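How to Clean and Revive Your Old Padlocks

Posted Mar 4, 2021 in Sheds & Storage

If you've got a drawer, a tin or a jar full of old padlocks, please don't chuck them out! A small padlock is one of the most fixable things in the whole house. Most of the stiff ones I've met were just full of grit and old gummy oil, and ten minutes of attention got them snapping shut again. I love this job. It's cheap, it's quiet, and you finish up with locks you can put to work the same day.

I do mine in batches of 3. Any more than that and I start mixing up the keys, which is a special kind of misery when they all look the same.

What you'll need

A soft, dry paintbrush or an old toothbrush
A cotton rag or two
Warm water with a drop of dish soap
Dry graphite powder (the little puffer bottle kind)
A sheet of 400 grit wet and dry paper, only if there's rust on the shackle
Paper tags and a pen
A bench or tabletop you don't mind getting grubby

Step 1: Match every key first

Before you clean anything, find the key for each lock and leave it in the keyhole. Try them gently. If a key won't go all the way in, don't force it, and definitely don't reach for the pliers! Blow out the keyway, brush it, and have another go. Once a lock has its key, open it and leave it open for the rest of the job.

Step 2: Lay them out

Line them up with the keyholes towards you and the shackles swung clear of the bodies. Different colours side by side make life easier, so if you own a brass one and a couple of painted ones, put the brass in the middle and you'll always know which neighbour is which.

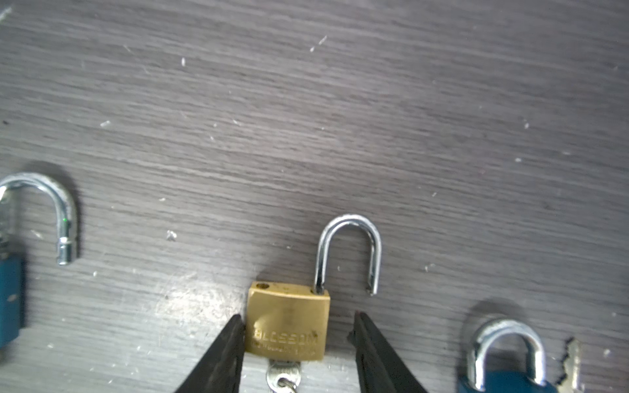

Small locks, ready for a going-over.
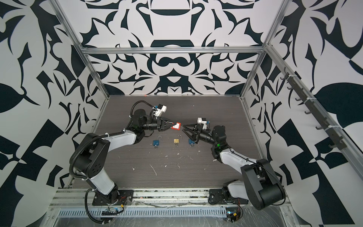
Step 3: Brush, then wipe

Dry brush first. Get the bristles into the shackle holes, around the keyway and into any raised lettering, where the grime really loves to sit. Then go over the outside with a rag that's been dipped in the soapy water and wrung out hard. You want it damp, with no drips running into the works. Dry each lock straight away with the second rag.

On brass, stop there unless you're after a mirror finish. I rather like a bit of wear on a brass body, and metal polish leaves a white crust in the letters that takes longer to pick out than the polishing did.

Step 4: Sort out the shackle

Run a fingernail down both legs. If it catches on rust, wrap a strip of the wet and dry around the shackle and work it back and forth with light pressure. Pay attention to the notch near the free end, because that's the part the latch grabs. Wipe off all the dust before you go near the mechanism.

Step 5: A puff of graphite

One short puff in the keyhole and one in each shackle hole. Slide the key in and out 10 times, then turn it back and forth until it moves sweetly. Such a satisfying feeling! Skip cooking oil (yes, I tried it once) as it goes sticky and collects every speck in the shed.

Step 6: Test and tag

Push the shackle closed while the lock is in your hand, with the key still in, and open it again. Do that a few times. If it snaps shut and pops open every time, it's good to go. Write the job on a tag, such as "side gate" or "blue toolbox", and tie it to the key ring. If a lock still sticks after two rounds of cleaning, retire it to something unimportant, like keeping the lid down on the chook feed bin.

How often?

Indoor locks can go for years. Anything out in the weather gets a brush and a puff from me every August, before the spring rain turns up. The one on our letterbox at Lusudthorpe has had that treatment since we moved in and it still opens with two fingers.

Filed under: padlocks, brass, keys, shed jobs
Next in this series: oiling squeaky gate hinges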